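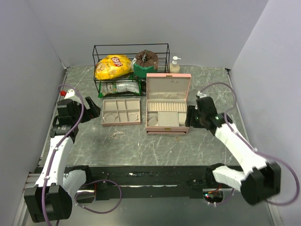
Fig. 2 – Wurel bench with the jewellery task laid out. Left arm by the tray, right arm by the open box.

Section 6. Setting up the jewellery task

For Farthorpe robotics club members on the Wurel two-arm bench. Do section 5 (power and homing) first. If homing failed, stop and go back, none of this will work.

Allow 11 minutes the first time. Gets quicker.

6.1 Before you touch the table

1. Arms parked, motors off at the switch. Not just paused in the software.
2. Check the purple cables. Each one needs a loose loop, enough slack for the wrist to turn right round. Not trapped under the crossbar, not wrapped twice round the arm.
3. Wipe the marble top. Dry cloth only.
4. Look at the board behind the crossbar. No lights at all = no power, see section 5.

CAUTION: Keep fingers out of the grippers even with motors off. The arms sag a bit when power goes and will drop onto whatever is underneath.

6.2 Laying out the pieces

1. Wire rack to the back of the table. Snacks, green container and pump bottle stay on it or next to it, they are part of the layout. Do not eat the crisps.
2. Six-compartment tray in front of the rack, on the left.
3. One silver bangle in the lower left compartment, one in the lower right. Flat, not propped on the dividers.
4. Silver chain on the marble just below the tray. Drop it in a small heap, dont straighten it.
5. Pink box to the right of the tray. Lid fully up, drawer shut.
6. Gold ring on the marble, just off the front right corner of the box.

Note – the ring is the piece that goes missing. Spares are in the tin marked Kenia, on the shelf with the chargers. Sign them out.

Note – if the lid won't stay up, the hinge has worked loose. Use the other box. No tape, the gripper sticks to it.

6.3 Starting a run

1. Everyone back behind the line. Hair tied up, lanyards off.
2. Motors on. Wait for the green light on the gripper.
3. Load the Wilczyńska script from the club folder. Older ones have the tray on the wrong side.
4. Speed to 21 per cent. Leave it there until you've had 2 clean runs in a row.
5. Press start. One hand stays on the stop button the whole time.

Order of pick-up is ring, bangles, then chain. Ring goes in the ring rolls, bangles change compartments, chain goes in the box. Skip the chain if its your first session.

CAUTION: If a gripper closes on the lid or on a divider, press stop. Do NOT pull the piece out by hand while motors are on.

6.4 If it goes wrong

Ring rolled away – stop, motors off, then look for it.
Chain caught on a fingertip – stop, motors off, lift it off with the plastic tweezers.
Both arms going for the same piece – wrong script loaded, see 6.3 step 3.
Arm judders near the tray – cable too tight. Park and redo 6.1 step 2.

6.5 Packing up

1. Park arms, motors off.
2. Count the pieces back into the bag. Write any losses in the bench log.
3. Close the box lid. Box and tray go in the left hand cupboard.
4. Thursday group leave the rack where it is, the next lot need it in teh same place.

Next: section 7, saving your runs.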